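How do you sort a mixed box of small odds and ends without losing your mind?

Posted in Home Organizing

Beatrice Nyamweya
My aunt moved to a smaller place in February and passed along the contents of her sewing room, her junk drawers and what I think was the back half of her garage, all poured together into a couple of big boxes. There are buttons in there, picture hooks, little bottle caps, keys, curtain rings, parts of board games, and plenty I can't name. I don't want to throw it all out, because I've already found a thimble that belonged to my grandmother, and I'm sure there is more of that kind of thing down at the bottom.

I've tried twice now. Both times I sat down at the kitchen table after supper, full of good intentions, made lots of tiny piles, and then had to sweep everything back into the box when it was time for breakfast. How do you folks go about it? I have maybe an hour in the evenings, a cat who likes to help, and not a lot of money to spend on fancy organizers.

hotach_hilltop
Oh, I feel for you! I did the same job after my mother-in-law's move, and it took me most of a winter, so please don't be hard on yourself. What finally worked for me was giving up on piles altogether. Piles spread, they run into each other, and a cat will finish them off in no time (ours once sent a whole evening of beads under the refrigerator).

Get yourself one wide, shallow-ish tub for sorting in, and a stack of whatever small containers you have on hand. Yogurt cups are fine, and so are muffin tins. Then go like this:

1. Scoop out a small amount and spread it over the bottom of the tub. I use a soup ladle, and I'd say about 100 pieces at a go is plenty for one sitting. You want to be able to see everything without digging, with some bare floor showing between the bits.

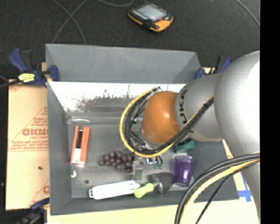
2. Take out only the things you'd be sad to lose. Your grandmother's thimble would go here, and keys, and anything with a name or date on it. Put these straight into a lidded jar and don't stop to think about them. If you stop to think, you'll end up on the phone with your aunt for the rest of the evening, and lovely as that is, the box won't get any emptier.

3. Pull out the most common thing next. With me it was buttons. Once those were gone, the rest looked like so much less.

4. Whatever is left and has no obvious home goes into a "someday" cup. Write the month on it with a marker. If you haven't wanted anything from it in a year, let it go with a clear conscience.

5. Put the lid on and stop when your hour is up, even if you're on a roll. I mean it! The nights I kept going were the nights I started mixing things up again.

One more thing about the tub. Get one with sloping sides if you can, since round things roll back to the middle and it's easier on your wrists when you reach in. A plain solid color is kinder to tired eyes than a clear one with the carpet showing through. I bought mine at Bramer, which is our local hardware store, but any dish tub or storage bin would do.

ansari_at_home
just use a muffin tin. six cups, six kinds of stuff, the rest goes to the thrift store. took me 2 evenings

Wudora Jean
The advice up above is very good and I only want to add a bit about light. I sorted my late husband's workshop drawers under the ceiling fixture for weeks and kept putting brass screws in with the steel ones. Then my daughter brought over a desk lamp and I set it low and off to one side, and my goodness, what a difference. You get little shadows next to everything and the small pieces show right up.

Also, board game parts: don't sort those at all until you've called your aunt and asked which games she still has. I spent an entire rainy afternoon matching up wooden pegs, very pleased with myself, and the game had gone to a church sale years before. The pegs are in my kitchen drawer now and I use them to mark my seedlings.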